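Conseil d'école extraordinaire – école Karkel
Compte rendu de la réunion du 24 novembre 2019

Présents : la direction, les enseignants des deux cycles, les représentants des parents, la déléguée de la mairie de Clavdale. Excusée : l'infirmière scolaire.

Le compte rendu de la séance d'octobre est adopté sans modification.

1. Devoirs à la maison
La direction rappelle que les devoirs écrits ne sont pas autorisés en élémentaire. Plusieurs parents signalent pourtant des exercices à rendre le lendemain en CM1 et en CM2. Les enseignants répondent qu'il s'agit de travaux commencés en classe et non terminés. Le conseil convient d'une limite de 30 minutes par soir, lecture et leçons comprises. Un mot sera collé dans les cahiers de liaison. 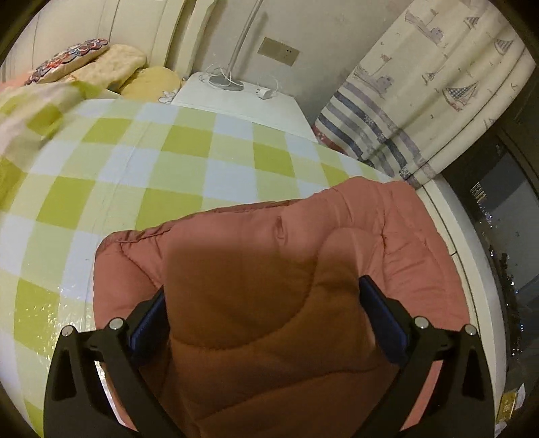 Les parents demandent aussi que les leçons soient données pour la semaine. Accord des enseignants de cycle 3 – essai jusqu'aux vacances d'hiver. Le cycle 2 garde son fonctionnement actuel.

2. Étude du soir
L'étude est assurée par l'association Drallirov, dans la salle Lai. 30 places sont ouvertes, et 6 familles restent sur liste d'attente. La mairie ne peut pas financer un second groupe cette année. Il est proposé de libérer les places des enfants absents plus de deux semaines de suite sans justificatif. Proposition adoptée, une abstention.

3. Classe de découverte
Le séjour des CM2 est maintenu. La coopérative scolaire verse 400 euros pour le transport. La participation des familles sera fixée après réception du second devis. Les parents demandent un paiement en plusieurs fois – accepté par la direction.

4. Questions diverses
Portail côté parking : la serrure ferme mal, demande transmise aux services techniques.
Cantine : les menus seront de nouveau affichés à l'entrée.

La date du prochain conseil sera communiquée par le cahier de liaison. Séance levée à 19 h 50.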